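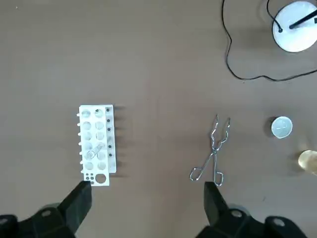
Start Notizbuch Methoden Proben Lager Kontakt

August, Notizbuch Wasserlabor Sistside

Zuletzt aktualisiert: August, abends

Brunnenwasser Pisero, Abdampfrückstand und Härte

Gestern sind die Proben aus Pisero gekommen, zwei Kunststoffflaschen, voll bis unter den Deckel, wie wir es verlangt hatten. Plandico möchte wissen, ob man das Wasser ohne Behandlung in die Gewächshäuser leiten kann. Das Problem dort sind weiße Flecken auf den Blättern und verstopfte Düsen, besonders an den Leitungen, die nachmittags in der Sonne liegen. Für mich klingt das nach ganz gewöhnlichem Kalk, aber der Verwalter der Anlage vermutet auch Eisen, und deshalb schreibe ich hier beides auf.

Das Wasser hat keinen Geruch. Nach dem Schütteln bleibt es klar, nur am Boden der zweiten Flasche liegt ein wenig feiner Sand. Ich habe nicht filtriert, sondern vorsichtig abgegossen. Das muss im Bericht stehen, denn beim letzten Brunnen wurde filtriert und man kann die Werte sonst nicht direkt vergleichen.

Abdampfrückstand

Genommen wurden 500 ml, in mehreren Portionen auf dem Wasserbad eingedampft. Die Schale war vorher im Trockenschrank und danach im Exsikkator. Trotzdem ist die erste Wägung am Morgen nicht stabil gewesen, die letzte Stelle lief immer nach oben. Ich habe gewartet, neu tariert, noch einmal gewogen. Danach war es ruhig. Wer die Waage von Gowda benutzt, soll bitte die Tür vom Flur geschlossen halten, der Luftzug ist im Sommer stärker, weil vorne alle Fenster offen stehen.

Der Rückstand ist fast weiß, am Rand leicht cremefarben, und wiegt nach dem zweiten Trocknen 200 mg. Nach dem ersten Trocknen war er noch deutlich schwerer, also war eine Stunde zu wenig. In der alten Methodenbeschreibung steht »bis zur Trockene«, und das ist keine gute Angabe. Ich schlage vor, dort »bis zur Massenkonstanz« zu schreiben.

Ein Tropfen verdünnte Salzsäure auf den Rückstand: starkes Schäumen. Carbonat ist damit sicher vorhanden, was auch niemanden in Pisero überraschen wird – die Wasserkocher dort sollen aussehen wie Tropfsteinhöhlen. 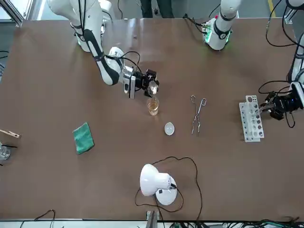
Härte, Titration

Indikator frisch angesetzt, der alte war schon bräunlich und hat beim Leitungswasser keinen sauberen Umschlag mehr gegeben. Mit dem neuen geht die Farbe von Weinrot nach Blau innerhalb von wenigen Tropfen. Drei Titrationen, die erste verworfen, weil ich über den Punkt hinaus titriert habe. Die beiden anderen liegen so nah zusammen, dass ich den Mittelwert ohne Bedenken eintrage (Blatt im Ordner Pisero, hinten).

Etwas habe ich dabei gelernt und möchte es festhalten. Wenn man den Puffer zu früh zugibt und dann telefoniert, wird die Lösung trüb. Offenbar fällt schon Calciumcarbonat aus, und der Umschlag kommt dann schleppend und zu früh. Also zuerst Bürette füllen und ablesen, dann Puffer, dann Indikator, und sofort beginnen.

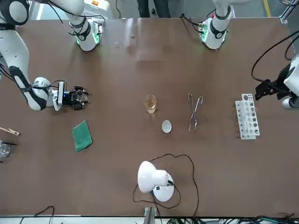

Bei der Blindprobe mit entmineralisiertem Wasser hat ein einziger Tropfen genügt, so soll es sein. Der Kanister mit diesem Wasser ist aber bald leer, er fasst 2000 ml und hält bei uns keine zwei Tage, wenn mehrere Personen spülen. Zum Spülen bitte zuerst Leitungswasser nehmen und nur zum Schluss das gute.

Eisen

Mit Thiocyanat in saurer Lösung kaum eine Färbung. Daneben stand zum Vergleich ein Röhrchen mit entmineralisiertem Wasser, und gegen weißes Papier sehe ich einen Hauch von Rosa, aber ich würde darauf nichts bauen. Die Flaschen wurden am Brunnen nicht angesäuert. Ein Teil vom Eisen kann sich unterwegs an der Wand abgesetzt haben, und dann messen wir zu wenig.
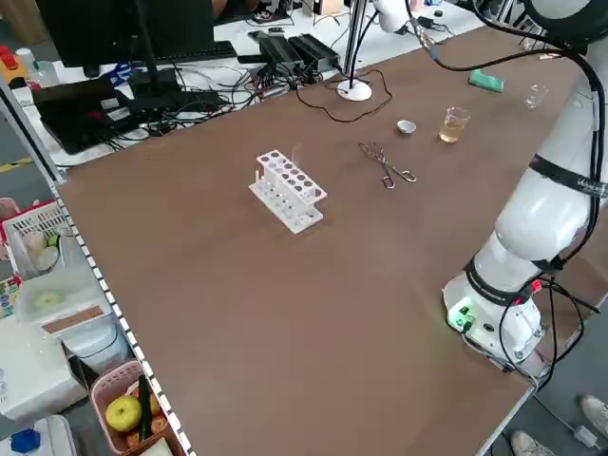 Für eine sichere Aussage brauchen wir eine neue Probe, am Brunnen gleich mit Säure versetzt, in einer kleineren Flasche, die vorher mit Säure gespült wurde. Ich habe Plandico darum gebeten und die Anleitung für die Probenahme mitgeschickt. Wichtig ist auch, dass sie die Pumpe erst einige Zeit laufen lassen, sonst bekommt man das Wasser aus dem Rohr und nicht das aus dem Brunnen.

Noch offen:

– Chlorid, Silbernitrat ist bestellt
– Leitfähigkeit wiederholen, die Elektrode war länger trocken gelagert
– Methodenblatt Abdampfrückstand ändern, siehe oben
– zweite Flasche bleibt im Kühlschrank, unteres Fach, bitte nicht ausgießen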